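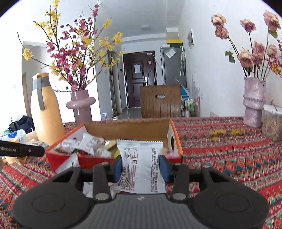
Stusside Women, pre-season thread

puckoff_jan
So Sigrún Þrastardóttir is back for another year! Chuffed to bits, she was our best D by miles and the Eveck lot couldn't get past her.

nandadden_end
She's good but she takes too many daft penalties. I'd still start Houda Alaoui on the top pair.

puckoff_jan
Houda's a winger mate

nandadden_end
She played D for 11 games when everyone was crocked. Go and look.

coldfeet49
I was at most of those and we shipped goals for fun, sorry. Leave her up front.
Anyone know if the July camp is still at Cherkaoui rink? Website's not been touched in ages.

puckoff_jan
Yep, same place, £20 on the door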